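Chapter 4
Washes, Glazes and Thin Paint

In this chapter you will learn:
how to thin acrylic paint for a wash and for a glaze
where a wash should go on a 28 mm figure
how to repair a wash that dried with a ring

In Chapter 3 we put flat base colors on the Kashindye spearman. He now looks clean, but also a little like a toy. The folds of his cloak do not show from a normal distance, and the belt is lost against the tunic. To correct this we do not need more colors. We need the same colors, made darker in the deep places and lighter in the high places.

A wash is thin dark paint which flows down by itself into the folds. A glaze is also thin, but we put only a little of it on the brush, so that it stays where we place it. Many beginners mix up these two words, and then they flood the whole model when they only wanted to change the tone of one sleeve. Please read section 4.2 before you open the bottle.
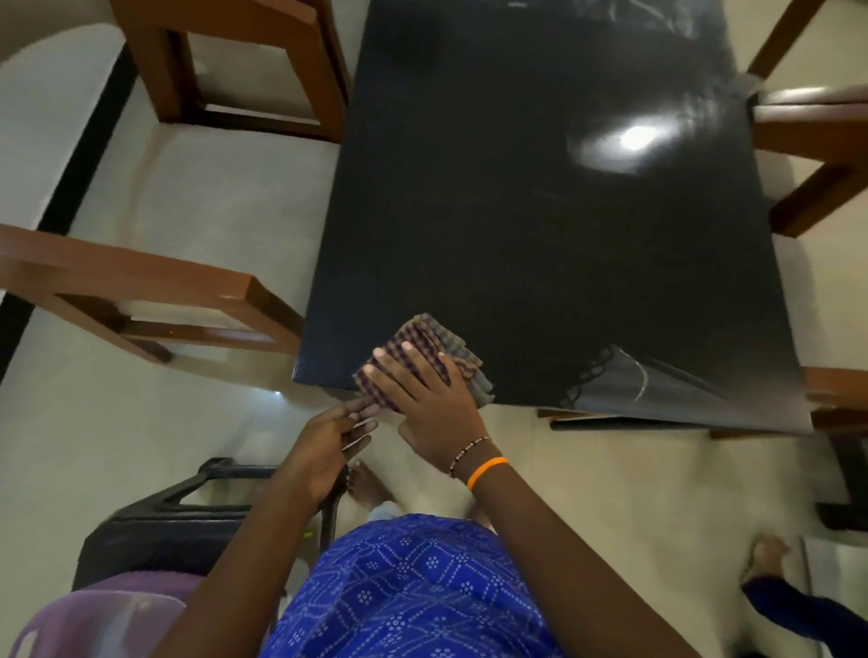

Shade colors for cloth should be chosen from the cloth and never only from black. On a red cloak use a dark brown, and on a yellow one use a warm orange-brown. With patterns it is more difficult, for the wash must agree with every color in the pattern at the same time. Take a checked cloth in brown, purple and grey, like the folded one at the corner of the table: a thin purple-brown will suit all three of them, while a green shade would make the purple look dirty. If you wish to paint a fringe on the end of such a blanket, leave it until the wash has dried.

For the exercises I used Felutex Soft Umber, but any brown acrylic wash will do. Put 2 drops on the palette, add the same amount of water, and test it on the bottom of the base. My colleague Erick Shirima prefers the Dralari medium in place of water. It dries more slowly and gives you more time, which is useful in a warm room.

4.1 Preparing the figure

Check that the base colors are fully dry. Hold the figure by a cork or a handle, not by the spear.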